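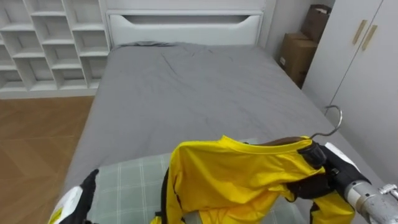 Small bedroom, cube shelf vs wardrobe, what goes where??

Started by kdeak, January 26, 2021

kdeak
ok so moved in, bed is built, wardrobe is built, cube shelf is up and totally empty. Room is not big. Wardrobe is the white two door kind with the gold handles, on the right of the bed, shelf is across on the other side. Two cardboard boxes shoved in the gap between the headboard and the wardrobe and I really don't want them living there till next November.

Questions
- do shirts get hung or folded into the cubes
- do I need bins for the cubes or just stack stuff in there
- what do you do with a gap like that next to a headboard, too narrow for a nightstand I think

Also the gray fitted sheet wrinkles like crazy, if anyone has a fix that isn't ironing a sheet. Thx in advance, Kristóf

hagedorn_r
Bins. Always bins. Open cubes with folded shirts look good for one afternoon, then you pull one from the bottom and the whole pile is on the floor. Measure the INSIDE of the cube first. I bought a set of Fladura ones off the outside measurement like an idiot and they went right back.

Boxes: open them today. Whatever is in there you'll be looking for in a week.

mtakacs
Disagree on bins. Bins are where stuff goes to die. I had them in every cube in my last place and ended up with a bin of single socks, a bin of cables, a bin of I dont know what. Took them all out. Now it's sweaters and jeans straight on the shelf, folded edge facing out, short stacks. You see what you own.

Shirts on hangers though. Anything with a collar or thin fabric goes in the wardrobe no question.

hagedorn_r
and the dust?

mtakacs
I wear my clothes, they don't sit there long enough for dust lol

ferenc64
How wide is the gap? You need to say. If its wide enough for your hand plus a bit, a slim rolling cart. If not leave it alone, put a laundry bag on a hook and be done.

Also are the wardrobe doors clear of the bed when they open? Check that before you buy anything for the floor.

kdeak
haven't measured, will do tonight. Doors clear the bed, I checked before I built it. The boxes were just easiest to drop there on moving day, one's winter stuff and the other one I don't even know anymore

ferenc64
Winter stuff goes on top of the wardrobe or under the bed. Not in the cubes. The cubes are at hand height, that's your best real estate, don't waste it on ski gloves

morikawa_t
Hangers are the thing here. What do you have now, wire or wood? Wire ones are fine for a week and then you get the little bumps on the shoulders. I switched everything to the thin flocked kind, the Clorov ones, 80 in a carton and I split it with my sister. They take up way less rod. A two door wardrobe isn't a lot of rod.

mtakacs
80 hangers, who has 80 things to hang

morikawa_t
I said split. And coats count. And my partner's stuff. It adds up fast

hagedorn_r
Wire is fine for light stuff. Thin summer shirts, a rain shell, whatever. I have wire hangers from the cleaners that are older than this forum. Heavy coat, no, obviously.

kdeak
ok update, everybody said sort on the bed so I'm sorting on the bed. Colors first, then by weight. Bright yellow one is going in the wardrobe, it's thin and it'll be a rag if I fold it. Still on the wire hanger for now, Tsutomu you can yell at me. Plaid pillow stays out, it's the only thing in here with a pattern and I like it against the gray. 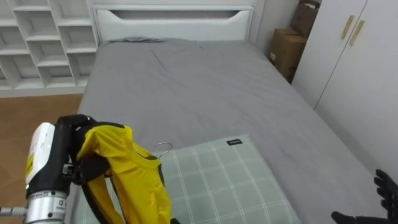
ferenc64
Sorting by color is a waste of time imo. Sort by how often you wear it. Left side of the rod every week, right side once in a while. You'll never keep up color order past the first laundry.

mtakacs
Color order is the only order I've ever kept up. Takes two seconds to see where a shirt goes back. With "how often" you have to think about it every single time

morikawa_t
+1 color. But light to heavy inside each color, thats what keeps the rod from looking like a zigzag. And all the hooks facing the same way please

ferenc64
Hooks facing the same way, fine, that one I'll give you.

kdeak
hooks same way, got it. What about the sheet

morikawa_t
Take it out of the dryer early and put it straight on the mattress a little damp, then pull the corners hard. Foot end first, then the head. Leave the blanket off until it's dry. Mine comes out good enough. If you still get a long crease going across on the diagonal, one corner is seated lower than the others, redo that one.

hagedorn_r
Or you buy sheet straps. The clip ones that go under the mattress. I got the Halász ones, 12 for the pack, still holding. Used them on the guest bed too.

mtakacs
or you put a blanket over it and live your life

kdeak
lol. ok measured the gap. Not enough for a cart once you figure in the baseboard. So hook and laundry bag it is. Boxes getting opened tonight

ferenc64
Told you. Put the hook on the wall side not on the wardrobe side panel, those panels don't like screws. And hang it low enough that you're not reaching over the headboard every time.

hagedorn_r
Back to bins a sec, because I think you should at least do the bottom row. Underwear, socks, gym stuff, none of that stacks. Top rows open, ok, Miklós can have his folded sweaters. 3 bins to start. You can always buy more and they never take them back once the tags are off.

mtakacs
fine. bottom row bins, I can live with that. But get ones you can see into or label them. A bin w/o a label is just a box with better PR

kdeak
so that's the plan then. Shirts and light jackets hung by color, jeans and sweaters folded in the top cubes, bins on the bottom row, winter under the bed. Anyone used the Nonumetti bins? They're the right size on paper, the fabric ones with the handle on the front

morikawa_t
Had two. Fabric ones sag in front when they're full. OK for socks, not for anything heavy. Get the ones with a stiff bottom if they still sell them

hagedorn_r
^ this. and measure the inside. INSIDE

kdeak
measuring the inside, going now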